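Sorting a play food set before it goes back in the case

Play food gets everywhere. Under the couch, in shoes, one piece in the dryer. If you've got a set to pass on, or you just want the thing back in one place, do it on a table and do it in one go. Saturday morning works. Clear the table first - all of it, mail too.

Get the case up on the table before anything else, lying flat at one end. Then plates. Lay them down with a gap between, so you have somewhere to put stuff.

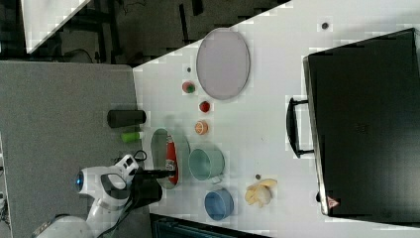 Posted by the Skindeo toy swap desk, Domville | 59 comments

Fruit goes in the middle, in a line. Apple, the little red one, the orange one. Don't pile them up, you'll miss the cracked ones. Bottles get a plate of their own, ketchup on its side so it dosen't roll off.

Now wash. Warm water, drop of dish soap, old toothbrush for the seams. Squeeze any hollow pieces under water - if bubbles come out, they've got a hole and they'll hold water. Toss those or tape over the hole once dry.

Dry on a towel overnight. Really overnight. Packed damp = smell.

Packing order:
Plates first, flat on the bottom.
Bottles along the side.
Fruit last, in a zip bag. Write what's in it on the bag.

Missing a piece? The spares bin at our Cakville table has 243 loose bits in it at last count, mostly vegetables. Bring the plate size if its plates you need, they come in 3 sizes and don't stack together.

Drop off is by the side door, before noon.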